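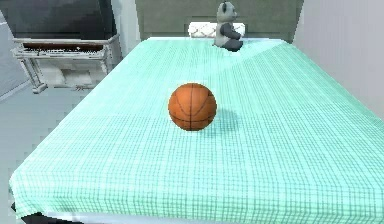 Prarneck, February 2024

Big news from all of us at Zestari Basketball! Our summer three-on-three league is coming back in June, and this time we're playing in two towns, Prarneck and Sarkar. I've wanted a Sarkar leg ever since we started (my friends are sick of hearing it), so I'm pretty thrilled to finally type those words.

We have room for 176 players. Games run five nights a week on the outdoor courts, and Prastetti is back as our sponsor and is paying for the new hoops – thank you! Teams need at least three players, and beginners are very welcome. I still miss most of my free throws and they let me play.

Sign-up opens next month at the Zestari front desk. Reporters, call the desk and ask for the league office.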